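Teaching a robot to empty a box, one grip at a time

By Marwa Radwan
05/04/2021

The first thing Janaka Sivakumar tells new people at Flendley is to slow down. Most of them pick up the hand-held grippers and move the way they would with their own hands, which is too fast for the software to learn much from.

Flendley works out of two rooms above a print shop in Oldale. The company trains robot arms to handle small household items, and it does that by having people perform the job first. A person holds a gripper in each hand, squeezes to close the fingers, and does the task while a camera on the tool records it. The arm never has to be in the room.

That was a change. Until last November the team used remote control. An operator sat at a desk and steered the arm with a pair of handles while watching a screen. It worked, but a good operator finished 16 runs in an hour on a simple pick-up job. With the hand-held tools the same person finishes 40.

"With remote control you spend half your day fighting the delay," Sivakumar says. "You think you are over the object and you are not. With these you can just look at your hands."

The remote setup is still there, under a dust cover. Flendley uses it for jobs where the arm has to press hard on something, such as closing a stiff drawer, and for checking that a recorded movement is one the arm can physically make. People bend their wrists in ways the arm can't follow, and those runs get thrown out.

The job on the schedule when I visited was an ordinary cardboard box on a desk, with an earbud case, a flashlight and a car key on a leather fob lying in the bottom. The desk around it is left cluttered – cups, a lamp, a jar, a pack of wet wipes – and the clutter changes between sessions so the robot doesn't learn to depend on one layout.

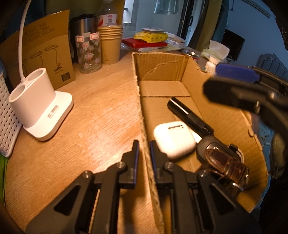
What goes wrong

The walls of a box cause more trouble than the things inside it. A gripper needs space to open, and an object lying against the cardboard leaves room on one side only. People solve this without thinking, by nudging the object toward the middle first. Sivakumar wants that nudge in the recording, done clearly and at an even speed.

Sessions run 45 minutes, followed by a break. Tired people get sloppy with the release, he says, and a robot copies a sloppy release as readily as a careful one.

The finished recordings go to Lamrani, a small software firm that trains the control model and sends it back for testing on Flendley's own arm. The first customer is Corkenero, a parcel returns business that wants boxes emptied before they are flattened. A trial there is planned, with a person standing by to take over by remote control when the arm gets stuck.

Related stories
Oldale print shops find new tenants upstairs
What happens to the things you send back
Warehouse work on the night shift

We use cookies to remember your settings and measure visits to this site. By continuing to read, you accept our cookie policy.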